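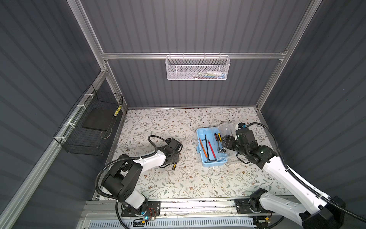

Product notes by Onyekachi Ugwu, Setix
September 2023

Tandico Planner 3 is motion planning software for cells where two arms share one table. It takes a scene from your perception stack, plans both arms together, and streams joint targets to the controllers. It runs on a Linux PC next to the cell and does not need a network connection after the license is installed.

Shared workspace
Both arms are planned against one collision model. When one arm is holding a tool over the table and the other is reaching down at a tray, the held tool is part of that model, shaft and all. Walls, rails and hanging baskets are entered once in the cell file. Table coverings and bags can be marked as soft, which allows fingertip contact up to a force limit you set.

Small hand tools
The grasp library ships with 17 tool classes, including screwdrivers, pliers, hex keys and ratchets. Tools lying across each other in a tray are ranked by how freely they can be lifted. Clear plastic is still hard for most depth cameras. If your tray has bags in it, turn on the color-only fallback and lower the approach speed.

Cameras
Wrist and fixed cameras can be mixed. Hand-eye calibration is done from the Cameras tab and has to be repeated if a gripper mount is moved. Patterned table surfaces are fine. Plain glossy ones give more trouble.

Control
Command rate: up to 1000 Hz, depending on the controller
Arms per license: two
Linear tracks: supported, set base position in the cell file
Interfaces: C++, Python
Logging: joint states, plans and camera frames on one clock

Changed since the January release
The Talukder driver now reconnects after an emergency stop. Florian Gruber rewrote the cable model, so external conduit on the forearm no longer has to be padded by hand. Cell files from version 2 open but must be saved again before running.

Ordering
Part number 3744, single cell license. Prenimgate gripper drivers are included. For a trial key, write to Setix sales with your arm model and controller version.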